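Ginkgo leaf motif

The ginkgo leaf motif is a decorative pattern based on the fan-shaped leaf of the ginkgo tree (Ginkgo biloba). It turns up on cloth, pottery, wallpaper, metalwork and paper, and few plant shapes are so easy to recognize from a simple outline: one fan, one stem, often a notch in the middle, and you know the tree at once!

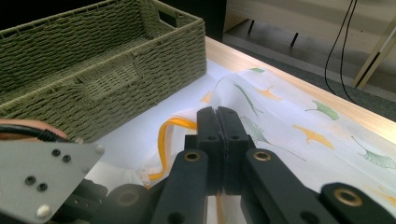
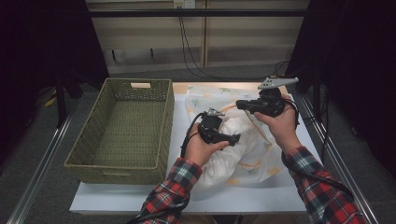

Leaf-patterned white cloth with a woven basket.

Origin of the shape

The ginkgo is the only living species of its whole division of plants, and fossil leaves very much like modern ones are known from the age of the dinosaurs. The veins are a delight to look at closely. They start at the stem and fork in two again and again until they reach the outer rim, with hardly any cross-links between them. Leaves on the same tree can differ a lot, some almost whole and some deeply split (the word "biloba" means "two-lobed"), so a designer can vary the shape freely and still stay true to the plant.

Use in East Asia

The tree is native to China and has been grown for centuries in temple grounds there and in Korea and Japan. In Japan the leaf became a family crest as well as a textile pattern, drawn singly, in facing pairs, or in rings with the stems meeting at the center. It is strongly linked with fall, when the foliage turns a clear, bright yellow and a tree may drop most of its leaves within a few days.

Use in Europe and America

Ginkgo trees reached Europe in the 18th century, and the leaf came into its own there with Art Nouveau. Its long, bending stem suited the flowing lines of the style wonderfully, and it appeared on vases, jewelry, iron railings and the fronts of houses.

Printed textiles

On household cloth the motif is usually either scattered, with leaves facing every which way, or set in rows. Scattered prints hide seams well and have no obvious top or bottom, a real gift to anyone sewing pillowcases or curtains. Green and yellow are the classic colors, sometimes with gray or orange added, and gold outlines are common on dark grounds.

The Lekota pattern collection in Granness holds 281 printed samples with plant designs, and 66 of them show ginkgo leaves. The best loved is Orka, a scattered print made in five colorways at the former Braltley mill. Its repeat uses just four leaf drawings, turned and flipped so cleverly that the eye takes them for many more.

See also

Acanthus (ornament)
Palmette
Paisley
Japanese family crests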